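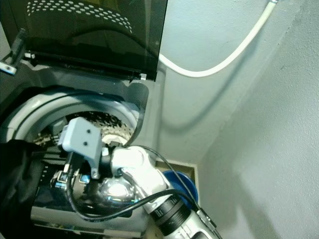 The washer with its lid up, drum in view.

Laundry at Kedalska House: your questions, with answers from Stela Iordache and Randa Hattar

Where do I leave my clothes if the washer is busy?
In your own bag, please, with your room name on it. We know how easily a pile grows (ours at home are no better!), and when two people's piles meet on the floor it can take a whole evening to work out who owns which black T-shirt. Bags are on the hook by the Karaki room, and you are welcome to keep one for as long as you stay with us.

Do I need to sort by color?
We would love it if you did, at least a little. Black and navy can go in together quite happily. Anything red or bright and still new should have its first wash alone - Randa lost a very nice cream blouse that way one December and still brings it up.

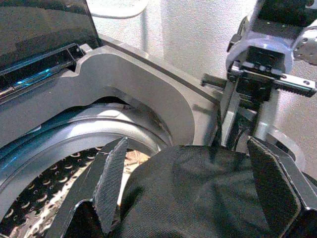 How much detergent should I use for a normal load?
One level scoop of the powder is plenty for most loads, and half a scoop if you only have a few light things. If you bring your own liquid, go by the bottle and start at the low end, as too much soap leaves dark clothes with chalky streaks and you'll only end up rinsing them again.

Can I wash a blanket or a comforter?
A thin blanket, yes, by itself. For a comforter, please walk over to the Dema laundromat, which is 210 steps from our front door (Stela counted them with her granddaughter) and has much bigger drums.

What should I check before I start?
Pockets, first and always. Coins, tissues, lip balm, keys, we have found them all. Then close zippers, turn printed shirts inside out,
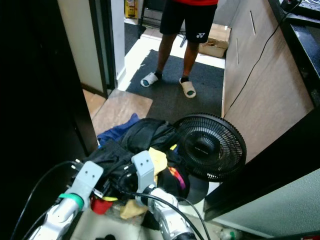

and shake out any socks that have balled themselves up, so they get properly clean in the toes. After that you can put things in one at a time, without pressing them down, and go make yourself a cup of tea.

Something else on your mind? Knock on the Nisano room door before supper and one of us will gladly help.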